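Yellow shuttlecocks, and a new home for them

May 29, 2022

I have been playing badminton again since January and I am completely hooked!

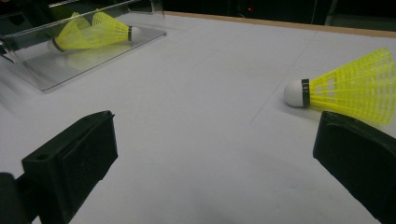
It started when Frida Ragnarsson talked me into a beginners' evening at the sports hall in Orkotley. I hadn't held a racket since school and I was dreadful for the first hour, swiping at thin air while Frida giggled on the other side of the net. Then I hit one clean. If you've ever played, you'll know the sound I mean, and I went home grinning like a fool.

We play with the plastic kind, the yellow ones with the mesh skirt, and I've become very fond of them. Feather ones are lovely (Hjalti Thygesen let me try his and I felt terribly grand) but I'd wreck a tube of those in one evening. The yellow ones put up with me. They show up so well too - our hall has pale walls and dim lights, and I lose a white one as soon as it goes above head height.

The trouble is what happens to them at home. Mine used to live in the bottom of my kit bag under my shoes, and a squashed skirt makes a shuttle wobble all over the place. I got 3 of mine back into shape by holding them over the steam from the kettle for a few seconds and easing the skirt round with my fingers, then leaving them to cool on a mug. One of them flies beautifully now. The others are, well, fine for practising serves.

So I've been trying out a clear acrylic stand on the white table, and I love it. You can see the yellow right through it, it wipes clean with a damp cloth, and it makes the whole corner look cheerful. I did wonder about a basket instead, but then everything gets piled on top of everything else, and I know exactly what I'm like with baskets.

Next job is somewhere to hang the rackets. Aiman Lubis has offered me a peg rail from his old hallway, so I'm off to fetch it as soon as I've found my tape measure. And if anyone has a good tip for backhand clears, please leave it in the comments, because mine still land halfway down the court!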